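Cirov Can-Sorting Cell: Gripper Over-Close Fault FAQ
Oltville site. Applies to both arms of the two-arm table cell.

These questions came up after the over-close event in run 371 and are answered for operators, visiting developers and anyone restarting the cell. The operating manual still applies. Where it differs from this page, follow this page until the manual is reissued in August.

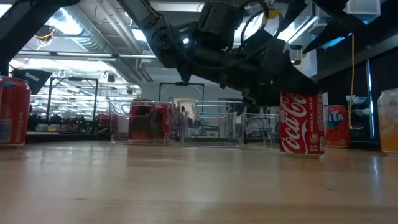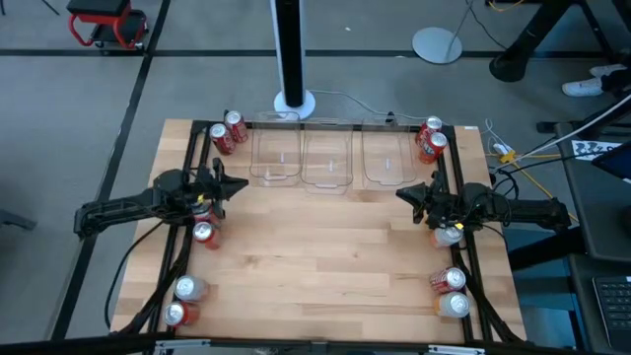 The sorting table in the Oltville cell, with the three clear bins. First view: a gripper at an upright Coca-Cola can. Second view: both arms over the table.

What happened in run 371?
The left arm picked a sealed can from the table and moved it to the approach point above a bin. The gripper was commanded to hold. It kept closing instead, and one fingertip pierced the can wall. Liquid reached the tabletop and the left cable run. The operator pressed the emergency stop. The arm stopped and held position as designed. The run took place on Tue 13 May. There were no injuries.

What is meant by "over-close"?
The gripper continues to close after it has reached its set gripping force. It is a different fault from a position error, where the arm is in the wrong place but the fingers do what they were told. It is also different from a slip, where the can moves in the fingers because the force is too low.

What caused it?
A force reading that stopped updating. The Waltex finger controller receives a value from the force sensor and compares it with the target. During the fault the sensor cable lost contact at the wrist connector, and the controller went on using the last value it had received. That value was below the target, so the controller continued to close the fingers.

Two conditions had to be present together. The connector was not fully locked, and the timeout on stale force data had been turned off in the configuration file. With the timeout active, the controller stops finger motion when no new reading arrives within 30 ms.

Why was the timeout off?
It had been disabled during bench testing of a single gripper, where the test computer was too slow to keep up with the sensor. The bench file was later copied to the cell. The startup check compared file names and version numbers but did not look at the timeout value, so it passed.

Was the cable damaged?
No. The cable was tested end to end after removal and met its specification. The locking ring on the wrist connector was a quarter turn short of closed. Repeated wrist rotation then worked it open. The cable has been replaced anyway because liquid got under the outer jacket.

Did the right arm have the same fault?
It had the same configuration file, so it was exposed to the same risk. Its connector was found locked. No stale readings appear in its log for that run.

Why did the collision monitor not stop the arm?
The collision monitor looks at joint torque in the arm. Finger force is not part of its input. Squeezing a can between two fingers produces almost no load at the arm joints, and the monitor had nothing to react to. This is normal behavior for the monitor and should be kept in mind when deciding what it protects against.

What does the emergency stop do to the gripper?
It removes drive power from both arms and both grippers. The arm brakes engage. The gripper has no brake, but its gearing resists being pushed open, so the fingers stay close to where they were. A can held at that moment may remain held — do not assume it will drop, and do not assume it will stay.

How do I remove a can that is still held?
1. Leave the emergency stop pressed.
2. Lock the cell power switch in the off position and keep the key.
3. Put on cut-resistant gloves. A torn can wall is sharp.
4. Support the can from below with one hand.
5. Turn the manual release screw on the gripper body counterclockwise until the fingers open.
6. Put the can in a leak-proof container, even if it looks intact.
Never pull a can out from between the fingertips. Never use the jog controls to open a gripper while anyone has a hand near it.

There is liquid on the table. Can I wipe it up and continue?
No. Lock out power first, then clean the surface, the rails and the cables next to them. Open any connector that may have been reached and inspect it. Sugar residue conducts when damp and makes connectors stick. If liquid has entered an arm housing, the cell stays down until maintenance has inspected it.

What has been changed?
The stale-data timeout is on for both arms and can no longer be disabled from the cell configuration. The startup check now reads the value back from each controller. Maximum gripping force is limited to 10 N for can handling. Both wrist connectors have clips supplied by Ó Ceallaigh that cannot be fitted unless the locking ring is fully closed.

How was the fix tested?
The gripper was run for 2,000 open-close cycles on the bench with the new clip fitted, and no reading was lost. The sensor cable was then unplugged on purpose during closing, at several finger positions, on each arm. Finger motion stopped each time and the controller reported code F-STALE.

The bench test does not reproduce wrist rotation under load. A longer test in the cell is planned and has not been completed.

What should I do if F-STALE appears?
Press the emergency stop and write down the run number. Do not clear the code and retry. A single lost reading can be a loose connector in its early stage. Check the clip and ring after lockout, and report the code even if both look correct.

Is there anything to check before each run?
Yes. With power locked out, confirm that both connector clips are seated and that no cable is pulled tight at the wrist. After power-up, confirm that the startup screen shows the timeout as ON for left and right. With no can in the gripper, run one open-close cycle on each arm.

Can I use an older configuration file?
No. Files made before the change are rejected at startup. Do not edit the version field to get around this. If you need settings from an old file, send it to be converted.

Who approves a restart after an over-close fault?
Siwan Cadwaladr, cell safety lead, Oltville. Restart requests need the run number, the controller log from both arms and a note of the connector condition as found.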